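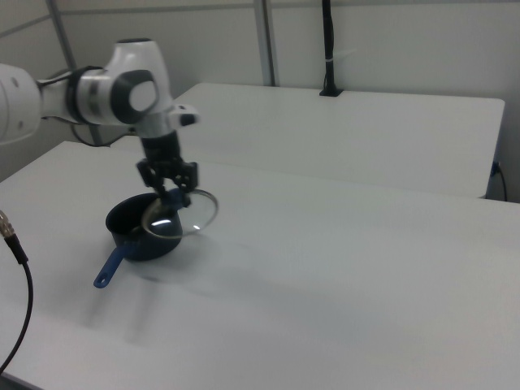 What does the lid task guideline require of an operator before the first recorded attempt?

The operator must confirm that the work surface is clear of loose items, that the emergency stop is within arm's reach, and that the speed limit in force is the one written on the session sheet. These checks are repeated after any break.

From: Vitória Vilela
To: Household Handling Practice list
Subject: Re: Draft guideline on lids and covered cookware, second reading
Category: Robots at Work / Standards & Practice

Dear members,

Thank you for the comments received on the second reading. I am replying on behalf of the drafting group to the message from Lewis Ogilvie, which raised the points most often repeated by others. His message is quoted in part.

> Lewis Ogilvie wrote:
>
> Our team at Skeltarik has reviewed sections 3 through 5. We support
> the text in general and have two concerns.
>
> First, section 3 asks that a lid be held "securely" but gives no
> test for this. A glass lid held by its knob can turn in the fingers
> while the grip force stays within limits. One site will call that
> secure and another will not.
>
> Second, section 4 treats placing a lid on the table and placing it
> on the pot as the same action. We believe they should be scored
> separately. The contact is different, and so are the ways in which
> it can go wrong.
>
> We would also welcome a clear statement on who may stop a run.

On the first point, the drafting group agrees. The word "securely" will be removed from section 3. The new text will state that the lid must not slip or rotate visibly in the fingers during a hold of two seconds, with the arm at rest, before any sideways movement begins. Sites may use a longer hold if they record it on the session sheet.

The group also discussed whether glass lids should be excluded from the first edition. Stevimero had proposed this in November on the grounds of breakage. The majority view was that glass lids are too common in home kitchens to leave out, and that the risk is better handled through speed and height limits. The release height will therefore be measured from the lowest point of the rim, and the arm may travel at no more than 60 millimeters per second when any part of the lid is near the pot or the table.

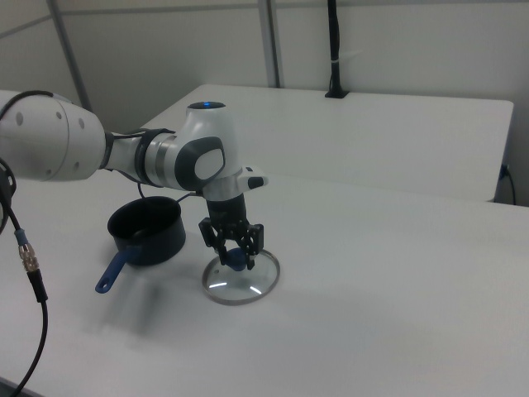 On the second point, section 4 will be divided. Part 4.1 will cover setting a lid down on an open surface. Part 4.2 will cover seating a lid on its own pot. A run that contains both actions will receive a separate score for each, and a failure in one will not cancel the other. Meijer has asked that the position of the pot handle be recorded as well, as it affects the path the arm can safely take. This has been accepted, and a line for it will be added to the session sheet.

Several members asked how past results will be treated. The archive now holds 1,234 scored runs under the first draft. These will remain available and will be marked as such – they should not be combined with runs scored under the new text. Bustent has offered to review the older recordings and mark those that would need a new score. The group has accepted this offer with thanks.

With regard to Mr. Ogilvie's last comment, section 5 will be amended to read: "Any person present may stop a run at any time. The operator shall not resume until the reason for the stop has been written down." The rule applies equally to visitors.

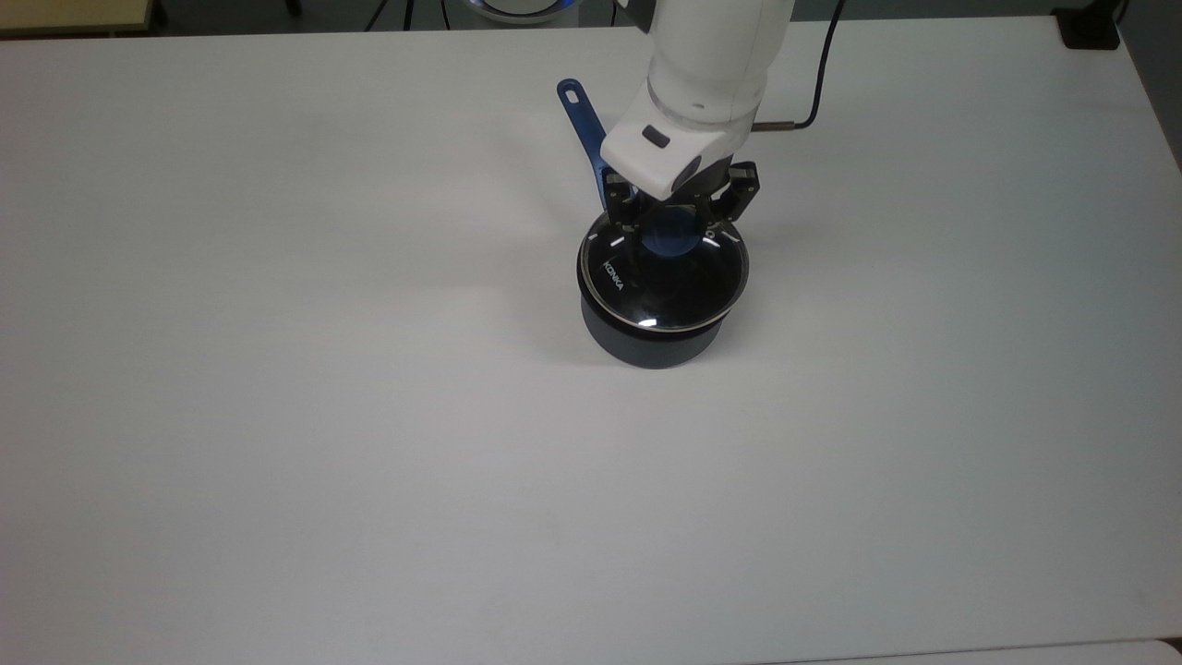

May a site use cookware other than the set named in the guideline?

Other cookware is allowed if the lid has a single central knob and the site records the outer diameter, the lid material and the total weight. Results obtained with it are to be listed in a separate table.

Members who wish to object to any of these changes are asked to reply to the list with the section number in the subject line. Comments on wording may be sent to me directly. The revised text will be posted to the list archive once the drafting group has checked the numbering.

Respectfully,

Vitória Vilela
For the drafting group

2 comments | 2 shares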